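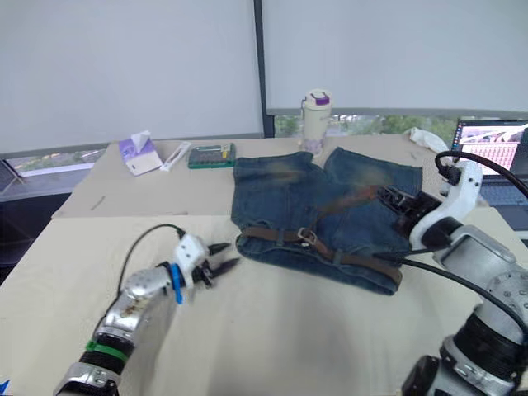 Why take the belt out before denim goes in the wash?
The buckle knocks against the drum and the other clothes, and neither leather nor dyed webbing does well in hot soapy water. A belt left in the loops also keeps the waistband folded, so that part of the garment comes out less clean than the rest.

Nella Household Skills
Unit 2: Sorting and preparing denim
Handout for the session of 9/29/21

Bring this sheet with you. The washing itself is covered in October, in the Barroso laundry room, and you will need your notes from this unit when we get there.

1. Before you start

Clear enough table to lay a garment out full length. A plain cloth or bare top is fine. Do not work on the floor or on your lap, as small things roll out of pockets and get lost.

Go through all the pockets first, including the little one inside the right front pocket, where coins and folded receipts get stuck. Tissues are the worst offenders. One tissue left in a back pocket will cover a whole dark load in white bits, and they have to be picked off by hand.

2. Laying the garment out

Put the shorts or jeans on the table with the waistband nearest to you and the legs pointing away. Smooth the legs with the flat of your hand. Straighten the waistband last, and leave the fly as it is for now.

Check the following while it is flat:
Belt loops: are any torn or hanging by one end?
Hems: is the stitching complete all the way round?
Seat and inner thigh: is the cloth thin? Hold it up to the window if you are not sure.
Stains: write down where they are. You will not see them once the denim is wet.

Faded patches on the thighs and seat are usually wear, or were put there by the maker. They are not stains. Leave them alone. Rubbing them with stain remover makes them paler and gives them a hard edge.

3. Taking out the belt

Undo the buckle completely and lay the two ends out to the sides. Find the plain end, the one without the buckle. The buckle will not go through the loops, so the belt has to come out towards the buckle side, with the plain end passing through the loops one after another.
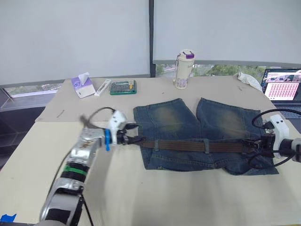
Fig. 2. Denim laid flat, belt still in the loops.

Hold the waistband down with one hand near the loop you are working on and draw the belt through with the other. If it sticks, stop and look. Most often the belt has twisted at the back, or a loop has folded over on itself. A hard pull at this point is how loops get torn off, and sewing one back through several layers of denim is slow work (see Unit 4).

Woven belts catch more than leather ones. Ease them through a little at a time. If the end has started to fray, wrap a turn of tape round it first and take the tape off afterwards.

Old leather may have taken the shape of the waist. Draw it out along its curve and do not bend it back the other way -- it can crack along the holes.

4. Looking after the belt

Wipe leather with a barely damp cloth, then a dry one. Wipe the buckle as well, front and back. Hang the belt by its buckle or roll it loosely. Keep it off the radiator.

Cotton webbing can be washed by hand in a basin if the buckle comes off. If it does not come off, sponge the strap and dry it flat.

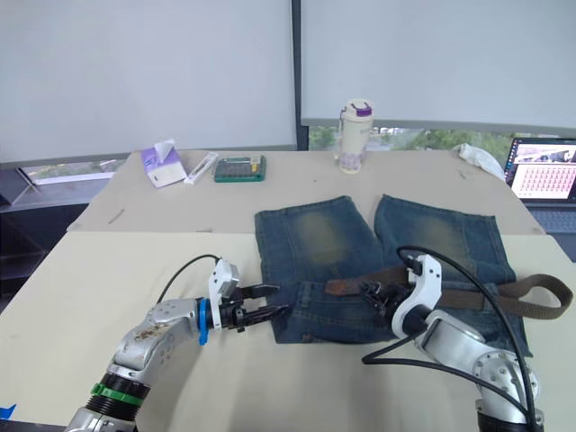

Put the belt somewhere you will find it again. In the Ullaso flats the usual place is the hook behind the laundry door, but at home any fixed place will do. Belts left on top of the machine slide down the back.

5. Ready for the basket

Close the zip and fasten the top button. An open zip scratches other clothes and can lose its shape in the spin. Turn the garment inside out, pushing each leg through from the hem. Put it with other darks of the same weight. Do not mix denim with towels, which shed on it, or with anything pale.

New indigo gives off dye for the first few washes. Wash it alone until the water runs clear.

Read the care label even if you think you know what it says. Some denim is 100 per cent cotton and some has stretch fibre in it, and the two do not like the same heat. Write the fibre content and the highest wash temperature on your Onier record card.

6. Practice for next time

Prepare one pair of jeans or shorts at home following sections 1 to 5. On your record card put down:
what you found in the pockets
the type of belt, and whether it caught anywhere
any repairs needed
the fibre content from the label

If you have no denim, any trousers with belt loops will do. Cards are collected at the start of the October session.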